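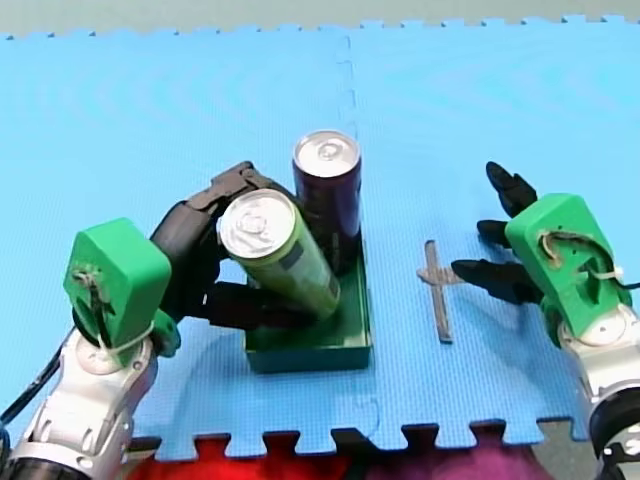
Slim aluminum cans in a green tray on an interlocking foam mat.

Brarside Container Return: Frequently Asked Questions
Last updated 6/20/22

What containers are accepted?
Aluminum beverage cans, PET bottles and refillable glass bottles sold with a deposit in the Brarside service area. Standard, slim and tall cans are all eligible. Food cans, aerosols, milk jugs and wine bottles are not part of the program and go in the curbside bin.

How do I know whether a can carries a deposit?
Look for the deposit mark next to the barcode. Cans bought outside the service area usually lack it. The return machine reads the barcode and hands back any item it does not recognize.

Do I need to crush cans first?
No. Crushed cans are the most common cause of rejected items. The barcode must be readable and the can must keep its general shape. A small dent is fine.

Should pull tabs be left on?
Yes. Tabs are the same scrap stream as the can body. Loose tabs are accepted as scrap at the Coltberg depot but have no deposit value.

Do containers have to be rinsed?
Containers must be empty. Rinsing is recommended if you store them for more than a few days. Items with liquid, cigarette ends or other waste inside are refused at the counter.

Where can I return containers?
There are 4 sites:
Brarside Main, full service, counter and machines
Coltberg depot, full service, accepts bulk loads
Gilbert Street, machines only
Stevum Market, machines only, closed when the market is closed

Is there a limit per visit?
The machine limit is 699 containers per account per day. Larger loads must be booked at Coltberg. The limit resets at midnight. Unused amounts do not carry over.

How do I book a bulk load?
Use the bulk form or ask at the Coltberg counter. Sort aluminum, plastic and glass into separate clear bags. Tie each bag and attach one printed label. Bags without a label are held for 9 days and then processed without credit.

How am I paid?
Machines print a voucher or credit your account. Account credit can be moved to a bank account once the balance is posted. Bulk loads are credited after counting. Cash is available only at the Brarside Main counter.

My voucher will not scan. What now?
Take it to either full-service site. Staff can look up the voucher by its number if the last four digits are legible. Vouchers printed on thermal paper fade in heat and sunlight and should be redeemed promptly.

The machine reported error 43. What does it mean?
The aluminum compartment is full. Your session is saved and the voucher for items already counted will print. Use another machine or wait for the compartment to be changed.

The bulk count does not match mine. Can it be reviewed?
Yes, if you write in before the credit is withdrawn. Include the label number and your own count by material. Counting records are kept for the current and previous month. For a load delivered in May, records are deleted at the end of June.

Can a school or club collect on a shared account?
Yes. Group accounts are set up by Capucine Royer in the accounts office. The group needs one named contact and a bank account in the group's name. Personal accounts cannot be converted.

Who handles machine faults and site access questions?
Évan Maillard, site operations. Quote the machine number printed under the intake opening.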